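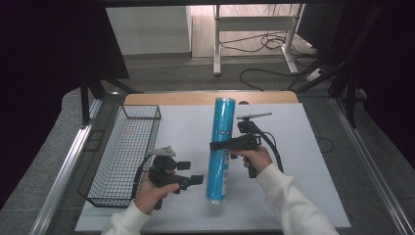 I've had the Unano hand-held grippers at our packing bench since December, and I'm a convert (mostly!). You hold one in each hand like a pistol grip, do the job you've always done, and the automation mob at Codus learn from how you did it. Tall tubes like the blue one next to the wire basket are my favourite, nice and easy to close the jaw around. The cables I like less, one off each gripper, and they wander all over the bench.

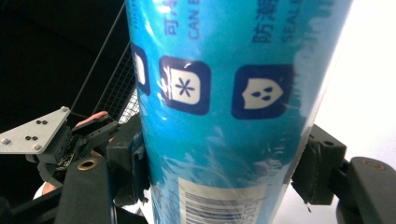 Spahić
Packing team leader, Clotura

Grip is the best bit. The black pads press in from both sides and cope fine with shiny, wrinkly plastic wrap, even with the tube on a lean. My wrists were sore for the first 2 weeks, though, so ask for shorter shifts early. We got ours cut to 50 minutes and the mood picked up straight away!

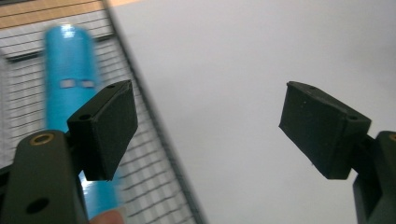
Issue 11, February 2024

The fingers open good and wide, plenty of room for our bigger stock. At $709 a pair I'd buy them again. What I'd still like from Codus is a straight answer on which jobs stay with us once the teaching's done.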